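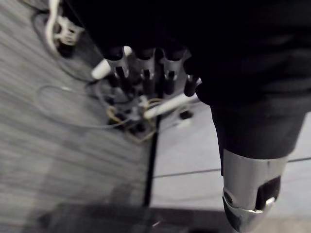 Tangled dark cables at floor level, gray flooring at left.

Wutard Zulline 758 Floor Cord Cover
Low-profile cord cover for indoor hard floors and low-pile carpet

Item no.: 758
Sold by: length, cut to order, or full 100 ft coil
Ships from: Irville

Overview

The Zulline 758 is a flexible one-piece cover for power cords and data cables that cross a walking or working area. The base is split along its full length. Cables are pressed in from below, so plugs do not have to be removed and the cover can be fitted over cords already in service. Both edges taper to the floor.

The cover is intended for foot traffic, hand carts and office chairs. It is not rated for forklifts, pallet jacks or vehicles. For those, see the Zulline drive-over series.

Construction

Body: extruded flexible PVC, solid color throughout
Surface: fine lengthwise ribs
Underside: flat, with center split
Channels: two, separated by a fixed web
Colors: black, gray, beige
Weight capacity: 400 lb per wheel, rubber or soft plastic tread
Indoor use only

The two channels are of unequal width. Use the wide channel for power cords and the narrow channel for network, audio or control cable. Do not put power in both channels if data lines are run alongside the cover.

Choosing a length

Measure the full crossing, then add six inches at each end. A cover that stops at the edge of a walkway leaves the cord exposed at the point where it lifts off the floor. Where the run passes from one floor surface to another, order one continuous piece if the height difference is under 1/8 in. For a larger step, order two pieces and butt them at the transition.

Cut lengths are final sale. Tolerance on cut lengths is plus 1 in., minus 0. Full coils are banded and carry a part label on the outer turn.

Preparing the cables

Unplug everything that can be unplugged. Lay the cables side by side across the floor and take out any twists, crossings and knots. Cables that cross inside a channel produce a hard spot, and the cover will rock over it. Excess length should be gathered outside the traffic area and tied off loosely. Do not coil excess power cord tightly or store it inside the channel.

Check each jacket for cuts, flattened sections and exposed conductors. Replace damaged cords. The cover protects against abrasion and does not restore insulation.

Installation

1. Sweep the floor and wipe it dry.
2. Uncoil the cover and let it lie flat at room temperature for 24 hours. Cold stock holds its curl.
3. Turn the cover over and open the split by hand.
4. Press the cables in, starting at one end. Do not pull them through.
5. Turn the cover right side up and set it square to the walkway.
6. Secure the ends if needed (see below).

The split should close under its own tension. If it stays open, the channel is overfilled. Remove a cable or move up to the wide-channel version, 758W.

Securing to the floor

On most hard floors the weight of the cover is enough for runs over six feet. Shorter runs tend to move under cart wheels. Yang double-sided floor strip is stocked as an accessory and supplied in the same widths as the cover. Test it first on a hidden area. It should not be used on waxed floors, unsealed wood or carpet.

For low-pile carpet, use the hook-backed version, 758H. Neither version is recommended on cushioned or loose-laid flooring.

Color and floor match

Gray is a mid-tone and shows less dust than black on light floors. The ribbed surface runs lengthwise, so on flooring with a visible grain or stripe the cover will blend best when the run follows the pattern. Color varies slightly between production lots. Order all pieces for one room at the same time.

Care

Vacuum or wipe with a damp cloth and mild detergent. Solvent cleaners will dull the surface and stiffen the edges. Lift the cover once a month and remove grit from underneath, particularly on laminate and vinyl. Inspect the cables while the cover is up.

Replace the cover if the edges curl, the split no longer closes or the center web is torn.

Accessories

758-E End cap, pair, black or gray
758-T Yang double-sided floor strip, roll
758-K Cutting guide and spare blade
2750 Hook-and-loop cable ties, assorted, bag

Ordering notes

Orders for cut lengths received by noon ship the next working day. Full coils ship by ground freight only. State the color and version on every line of the order; lines with no color given are filled in black.

Related items

Zulline 758W, wide channel
Zulline 758H, hook-backed for carpet
Wutard under-desk cable tray, steel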